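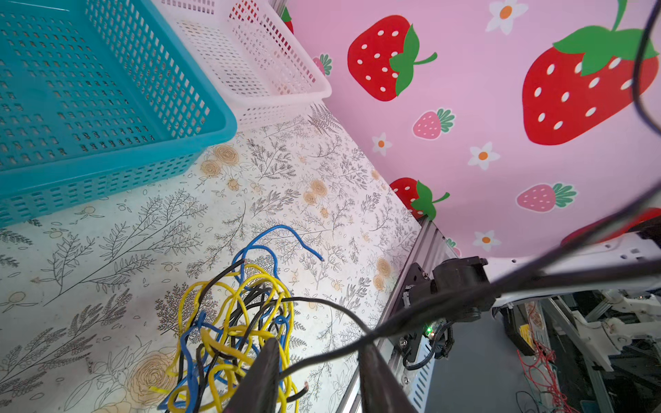 Isbridge Shared Workshop, Robot Arm Build Group
Minutes of the May meeting, Tuesday, 7 pm, upstairs bench. Hanneke De Bruijn opened the meeting and welcomed everybody back, with a special hello to the two new faces from Dunham, who had braved the roadworks and brought a very good lemon slice. Minutes of the previous meeting were taken as read, with one correction (the spare servos are in the grey cupboard, top shelf, and were never in the shed). Teun Mertens then gave the build report, which ran a good deal over its ten minutes, though he was happily egged on by the rest of us. Both arms are on their rail and powering up, and he is now working on wire sorting: yellow, blue and black hook-up wire in a tangle on the tablecloth, with the turquoise basket and the white basket up the back to sort into. He would like the arms to manage one colour at a time before we ask anything cleverer of them.

Discussion of the wire. Hanneke asked whether the black ought to come out of the mix altogether for a while, as the fingers are black as well and she finds it hard to follow on the monitor. Teun was inclined to agree and will do the next lot of trials with yellow and blue only. There was a longish and very friendly conversation about how tangled is too tangled, and it was settled that a loose handful dropped from about elbow height is fair, while anything knotted on purpose by a member who shall remain unminuted is not. 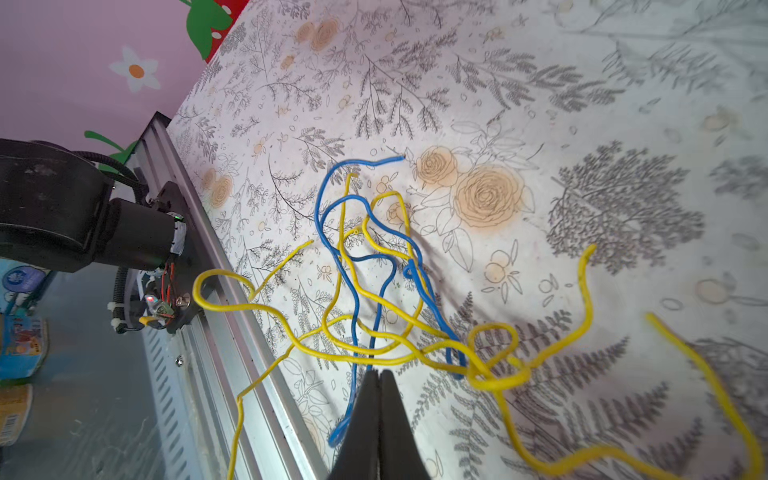

Trials so far. Teun has logged 171 attempts in the notebook, of which he counts 90 as clean pick-ups, and he was at pains to say that he is a generous marker. Most of the misses come from the fingers closing on two strands at once and dragging the whole lot along with them. He has a narrower pair of fingertips drawn up and will print them once the good filament arrives from Butosar. Hanneke offered the tail end of her own spool if it is late again.

Cable management. Moved by Hanneke, seconded by Teun, that the arm cables be re-tied with more slack at the wrist before the next session. Carried, with feeling.

Money. The kitty stands at $700 after paying Van den Broek for the bearings. Agreed to hold off on a second power supply until we have seen the winter hire rates for the room.
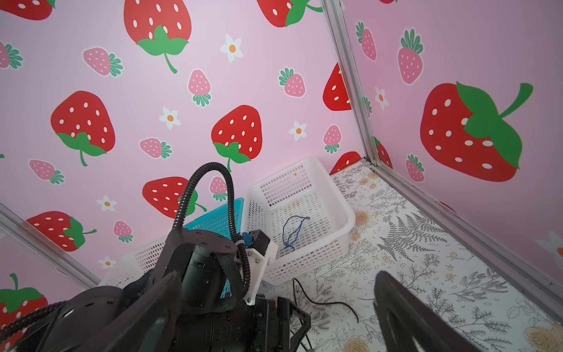

Blue cord in the white basket, with the teal basket alongside.

Other business. The sign-out sheet for the crimpers is full, so please start a fresh page and stop writing up the margins. Anyone with offcuts of hook-up wire at home, any colour bar black, is warmly invited to bring them in, stripped or not.

Actions: Teun to print fingertips and re-run the yellow and blue trials. Hanneke to chase Butosar and ask about the room rates. Dunham members to be added to the key list.

Meeting closed at 8.50 pm, followed by tea and what was left of the slice.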